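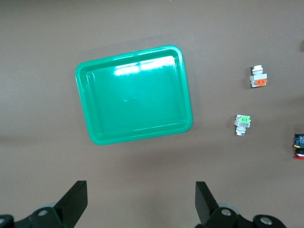 # Teaching the arm by remote control: questions we get often

Last change: Jun 15, 2021

These answers are for new operators at Jernetti who record demonstrations for the button sorting task. If your question is missing, write to Crisanto Policarpio and he will add it.

**What is one demonstration?**

One push-button part goes from the table into the green tray. You close the fingers on it, lift, carry, put it down and open the fingers. Then you press the pedal to stop the recording. If you move two parts in one recording, we must cut it by hand, so please don't.

**How many should I record in one session?**

20, with a pause after each 10 if you need it. Tired hands make shaky paths, and the robot learns the shaking too.

**Does the color of the tab matter?**

For the grasp, no. Orange and green are taken in the same way. But you must choose the right color in the operator menu before you start, because the label is saved together with the motion.

**Where do I grasp the part?**

On the white body. Please don't take it by the tab, it can turn between the fingers.

**Must the parts always lie in the same direction?**

No, it is better if they don't. Turn them between recordings: sometimes the cap points away from the arm, sometimes toward it. The first Tarkell set had all parts in one direction, and we had to record most of it again.

**Can I move the tray?**

Yes, a little, and a small rotation is also good. Keep it flat on the table and inside the reach of the arm.

**The tray is shiny. Is this a problem?**

The lamp makes a white reflection on the bottom. We leave it, as the lamps in the Lambrechts hall do the same.

**I dropped the part. Do I delete the recording?**

Keep it and mark it "dropped". If you picked the part up again and finished, mark it "recovered". We use both.

**Can I guide the arm by hand instead?**

Only for the start position. In hand guiding your own hand comes into the camera view, and for this task we don't want it there.

**Where are the files?**

On the Skedia drive, in the folder of the day. They stay there for 14 days, then they go to the archive.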